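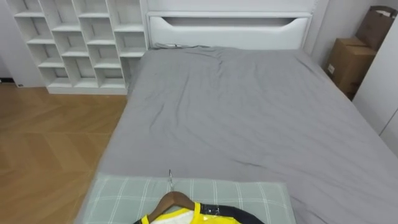

Yupin Thongsuk's comment on the draft rules, left on the sheet overnight: rule 4 says "clear the work surface before each run" and she reads that as bare, every run, no exceptions, and if that's the rule then half our runs are out. Asks if I meant it. She's right to ask. I did not mean it.

Wednesday, 8:40. Rewriting rule 4 before anything else gets logged.

What I wanted - anything on the work surface that isn't part of the task is either removed or written down. Pillow stays if the run sheet says pillow. Same for cables. A cable near the head end of a bed is the sort of thing I walk past ten times and the arm finds on the first try. So:

4a. Loose cables off the surface, or noted with position. No "I'll remember."
4b. Soft items that stay get listed before start, not after.
4c. Garment and hanger count as two objects in the log. Hook direction goes in the notes (toward head end / toward foot end). Yupin wanted left/right as well, fine, added.

Shiny patches, tags, badges: new line on the sheet. Nasrin has been asking for this since June. Depth drops out on glossy stuff and then people argue over whether the grasp was bad or the reading was. Write it down first, argue later.

Rule 6, arms parked. Draft said "arms parked out of view at start." Changed to "arms parked at home pose, head view checked by operator." Out of view of what, was Nasrin Shirazi's note, and fair enough. Out of head view doesn't mean out of reach of somebody's elbow. Operator says "clear" out loud, second person says it back. Yes even when it feels silly. If there's no second person there's no run.

Rule 7, speed. Stays at 200 mm/s for anything over the bed with a person in the room. Osus manual allows more in its own mode table but we're not using their table, we're using ours, until somebody has done the risk assesment properly. That somebody is me, probably Friday - no, next week.

Numbers so far. 221 runs logged under the old rules. 203 have a start photo. 37 have no note of who held the stop button, which is the one that bothers me. Not deleting them, marking them "incomplete - stop holder" and keeping them out of the Clenudska set. Yupin thinks she can fill in a few from the shift list. No. If it wasn't written at the time it doesn't get written now.

Walkways: cartons stacked in the gap by a wardrobe are ok if that gap is not the way out. If it is the way out they move before power on. Rule 9, unchanged, but I moved it up the page becuase people stop reading at 6.

11:15. Nasrin read it through. Wants "should" gone everywhere, either must or delete. Did it, sheet is shorter now. She also wants the stop button test at the start of each session and after every battery swap. Added as rule 2, rest renumbered, so 4 above is now 5 etc. Old printouts in the bin please.

To do
- print the new sheet, laminate
- ask Ferrand about a longer lead for the stop button
- log template: add stop holder as required field
- tell the Vetilwood people the numbering changed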